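Stomton Mansour Opens Mediation Practice for Disputes Too Small to Enjoy

Jan 11, 2024

Stomton Mansour, a law firm best known for long commercial cases with a great many binders, today announced a new practice group devoted to mediation. The group will handle disputes between businesses, landlords, suppliers and former partners who would like to stop writing to each other.

The practice opens to new matters immediately. It will operate from the firm's existing office and from a second set of rooms on Ondano Street, leased for the purpose and furnished with that purpose in mind.
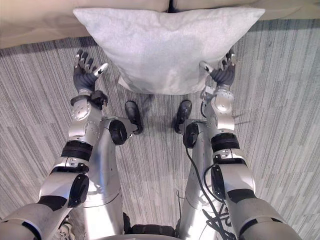
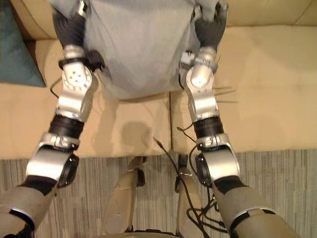 What the new group does

Mediation is a private meeting, or a series of them, in which a neutral person helps two sides reach a deal. The mediator does not decide who is right. Clients sometimes find this disappointing, and the firm's intake form now mentions it on the first page.

The group will take on disputes in four areas:

Commercial leases, including repairs, service charges and the question of who broke the loading dock.

Supply and distribution contracts, especially those renewed by email over several years without anyone reading the original.

Construction and fit-out claims below the value at which hiring an expert on concrete makes financial sense.

Partnership and shareholder splits in closely held companies, where the parties often share a parking lot and a dentist.

The firm will act in two separate roles. In some matters its lawyers will serve as neutral mediators. In others they will represent one side at a mediation run by somebody else. They will not do both in the same case, and a conflict check is run before anyone is offered coffee.

Fixed fees

Stomton Mansour has billed by the hour since it was founded and remains fond of the hour. The mediation group will nonetheless work on fixed fees. Each side pays half of an agreed amount before the session, and the amount covers reading the papers, a call with each party and the session itself. If a session runs into the evening, the fee stays where it is. The partners approved this at the third attempt.

Written submissions are limited to 30 pages per side, exhibits included. Font size is specified. The firm's litigators were consulted on the page limit and have asked that their views be kept confidential.

Parties who settle will leave with a signed written agreement. Parties who don't settle will leave with a short note recording which points are still open, so that whoever handles the next stage doesn't have to start from the beginning. The note contains no opinion on the merits and can't be used as evidence of anything said in the room.

The Kivura list

Alongside the new group, the firm is introducing the Kivura list, a scheduling service for parties who have already agreed to mediate but can't agree on a date. In the firm's experience this is the largest category of stalled cases. Each side submits its open dates through a short online form, and the list assigns the first one that works for both. Either party may decline an assigned date two times. After that, the date stands and the fee is due.

The service is open to parties represented by other firms, and to parties represented by no one. A mediator chosen through the list need not come from Stomton Mansour, though the firm would naturally be delighted.

"Our clients have told us for years that they wanted something faster and cheaper than a lawsuit," the firm said in a statement. "We took this feedback seriously and, after a suitable period of reflection, acted on it."

Effect on the disputes department

The firm's litigation and arbitration teams continue as before. Cases that need a judge or a tribunal will still get one, and the binders remain in good health. Lawyers in those teams will be expected to raise mediation with every new client at the first meeting and to note on the file that they did so in a normal tone of voice.

Clients with a pending case may ask for it to be reviewed by the mediation group at no charge. The review takes the form of a short letter saying whether the dispute looks suitable and, if so, when would be a sensible time to try. Agreeing to a review does not pause any court deadline. Clients are asked to read that last sentence again.

Training for in-house teams

Beginning in May, the group will hold half-day workshops for company lawyers and contract managers. The first will deal with dispute clauses: how to write one that sends people to mediation before court, and how to avoid the kind that sends them to a city neither party has visited. The second covers preparing a client for a session, including what to bring, who needs authority to sign, and why the person who is angriest may be more useful at the end of a phone.

Attendance is free for existing clients. Others pay a modest charge, credited against the fee if they book a mediation within the year. Lunch is included in both cases and is not subject to negotiation.

How to refer a matter

Referrals may be made by either party, by both together, or by their lawyers. The firm needs the names of everyone involved, a one-page summary of the dispute and a copy of the contract, if there is one. Where there is a disagreement over whether there is one, please say so in the summary. Originals should stay with the parties.

A referral by one side does not oblige the other to take part. The firm will write to the other side in neutral terms and report back on whether it has received a reply. It will not pass along remarks.

About Stomton Mansour

Stomton Mansour is an independent law firm advising companies and business owners on contracts, property, construction and disputes. Its mediation group is the newest of its practices and the only one with a page limit. Nothing in this release is legal advice, and reading it does not make anyone a client of the firm.

Media inquiries should be sent to the firm's communications desk, in writing, well short of 30 pages.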